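Community Help > Home Maintenance > Walls and Ceilings

Covering an unused ceiling box
Posted by Polivness, March 17, 2024

Our residence has a ceiling fitting that was disconnected in July. May the remaining box be plastered over, or must it stay accessible? The ceiling is to be painted white.

Grastasa
It must stay accessible if it contains wires, even when they are capped. Install a blank cover and paint around it. Please turn off the power at the breaker beforehand and test the wires before touching them.

Kinyua
Agreed. A square white plate set flush attracts little attention on a white ceiling, even with an outlet nearby.
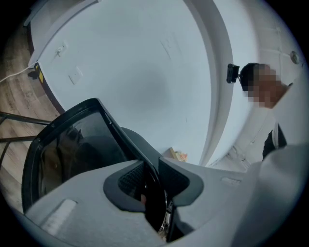
Hurnetti
Plates are inexpensive, and I would advise against painting over one, as the paint seals the edge and tears when the cover is removed. Allow 3 days for any filler to dry.

Contact the moderators | © Community Help | Back to top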